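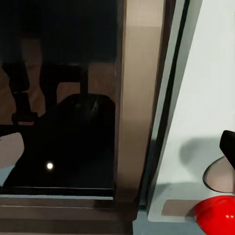
To: Taltow robotics club list
Subject: Re: Simulator round, kitchen and desk tasks

Some answers to the questions that came in after Monday's session.

The simulator build for the Mornora round is on the club drive, in the folder called Sartori. It needs 17 GB free, so clear some space before you start the download. The old build will still open but it scores the grasps differently - please don't submit anything from it.

Each team hands in 5 recorded runs. You may restart as often as you like before that. A run stops counting if the arm is driven into furniture or glass, and the log will show this as a contact fault.

On Monday someone wrote:

> Our arm reaches the phone every time but the grip is poor.
> We start from seed 788 and close the fingers at the default
> width. Is it the friction setting or are we coming in wrong?

I would look at the approach first. Turn the wrist so that the fingers close across the short side of the phone, and slow down for the last part of the move. Leave friction alone, as the scoring script resets it anyway. 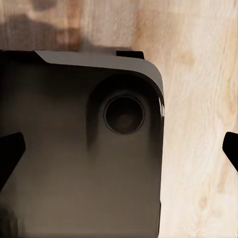

Gisine replied that her team had the same trouble with seed 788 and got further by lowering the wrist before turning it. She also asked whether the wrist camera view has to be saved with each run.

Yes, it does. Save it at the default rate and keep the file next to the log. Teams of 2 can share one login, but please don't both write to the same folder.

The lab is open until six on Monday if you want to use the faster machines.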